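Notes on Leaving a Rented Flat in Good Order

Posted 20 Dec 2021

The tenancy at Pokham comes to an end in January, and the period between notice and departure has proved busier than expected. The following remarks are set down for the benefit of other tenants in a similar position. They concern the practical side of moving out: the inventory, the cleaning, the meters and the return of the deposit. They do not constitute legal advice, and tenants who are in dispute with a landlord should seek help from a qualified person.

The inventory

The inventory signed on the first day is the most important paper in the whole tenancy. The one for this flat runs to two pages, and was prepared by the letting agent, Fidon, before the keys were handed over. It records the state of each room in plain terms: marks on walls, wear to carpets, the age of the cooker. A tenant is advised to read it again at least a month before leaving, with a pencil in hand, walking from room to room.

Three entries in the present case were found to be wrong. The bedroom blind was listed as new when it had a torn cord, the bath was listed without its chip, and a hall cupboard was left out altogether. All of these had been reported by email in the first week, and the emails had been kept. The agent accepted them without argument. Had they been reported by telephone, the outcome might well have been different.

Photographs should be taken in daylight and stored with the date. It is good practice to take one from the doorway of every room, followed by closer views of anything the inventory mentions. Large surfaces such as worktops and tables are best cleared beforehand, as marks are easily hidden under kettles and post.
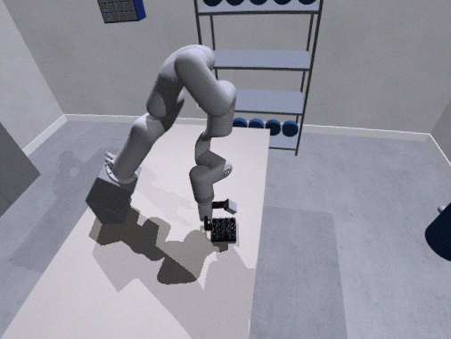
A grey arm reaching down to a white tabletop.

Cleaning

The standard required is that of the day the tenancy began, allowing for fair wear. Many agreements ask for a professional clean. The agreement here does not, although the agent's letter suggested that it did, and a polite reply quoting the relevant clause settled the matter — a further argument for keeping the agreement where it can be found.

The kitchen takes longest. The oven was left overnight with a paste of bicarbonate of soda and water, then wiped down twice. The extractor filter had to be soaked in the sink, and the rubber seal of the washing machine was cleaned with an old toothbrush. Limescale on the bathroom taps came away with white vinegar on a cloth, held in place with an elastic band. Window tracks are often forgotten, as are the tops of doors.

Walls require some care. Scrubbing a painted wall tends to leave a shiny patch that is more visible than the mark it replaced. A damp sponge and a little washing-up liquid were enough for the hallway. The small holes left by picture hooks were filled and sanded, and touched up from the tin the landlord had left beneath the stairs.

Meters, controls and manuals

Readings should be taken on the final day and sent to the supplier at once. The closing bill from Zutex for a previous flat came to 126 pounds, a figure based entirely on an estimate, and it took two letters to have it corrected. A photograph of the meter would have spared both.

Heating timers, thermostats and cooker settings should be returned to the position in which they were found, or to off. Instruction booklets belong with the flat, and may be left together in a kitchen drawer. 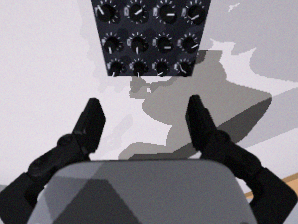

The deposit

A request for the return of the deposit should be made in writing on the day the keys are given back. The letter need only state the address, the date of departure and the account to which payment should be made. Any deduction ought to be itemised, and a tenant is entitled to ask for the receipt or quotation behind each sum.

The keys for this flat are to be returned to the agent's office in Cervantes Road, where a signed receipt will be requested. The spare for the bicycle store has yet to be found.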